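Last updated: August

FOR IMMEDIATE RELEASE

Flullar publishes shop-floor rules for robots that work at tables, and asks people to read them

Flullar, the robot handling and testing outfit, has released the second edition of its good practice guide for two-armed robots working at ordinary tables in ordinary rooms. The first edition ran to 297 clauses. The new one has 70, and the company would like it known that the cutting was harder than the writing.

The guide, titled "Hands, Tables and Other People," covers the sort of work that falls between the formal safety standards and common sense: picking up light, awkward things in a room where somebody also has a desk. It doesn't replace the standards. It says so on page one, in bold, at the request of Flullar's lawyer.

"The first edition was very thorough," said Stuart Gosling, who wrote most of it. "It had a section on the correct way to file a disagreement with the section before it. I was proud of that section. It's gone now."

Among the rules that survived:

Cables get walked before every session, from the wrist back to the base, by a person using their eyes. A glance from the doorway doesn't count.

Anyone standing behind the robot says so out loud and gets an answer. "They probably know I'm here" was the most common entry in the old incident log and has been retired as a procedure.

Soft or fragile items are laid down with space on every side. Flowers are the guide's standard hard case, as they bend, shed and offer very little worth gripping apart from the stem.

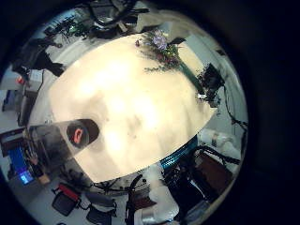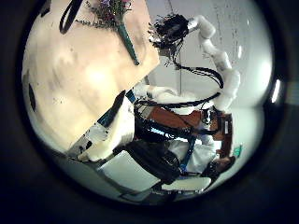 The flower clause, number 40, caused the longest argument of the revision. Jirkska, which makes grippers and reviewed the draft, wanted a force limit. Kermani, which trains operators, wanted a sentence an operator could remember. The final text has both, and the sentence comes first: "Hold it as if you had paid for it."

"We had 242 comments on the draft, and a good share of them were about that clause," said Chelsea Furnival, who edited the second edition. "One reviewer objected to the word 'petal.' We kept 'petal.'"

The guide also takes a firm line on wrist cameras. Operators must check the view from both hands before the arms move, and must not treat a clear view from one as news about the other. Lenses are to be wiped with a proper cloth. Sleeves are mentioned by name as not being a proper cloth.

Chairs get a clause of their own. They are to be kept outside the marked reach of the arms, including chairs that were "only there for a minute." Jamie Lightfoot, who runs training at Kermani, has asked for that clause to be printed larger.

The guide is free to download and may be copied, pinned up and argued with. Sites that adopt it are asked to name one person who can stop the robot without having to call a meeting first. Comments for the third edition are open now and should go to Venla Partanen. Flullar asks that they be shorter than the clause they refer to.

Contact: Flullar press desk, attn. Kieran Stockdale | © Flullar. All rights reserved. | Back to top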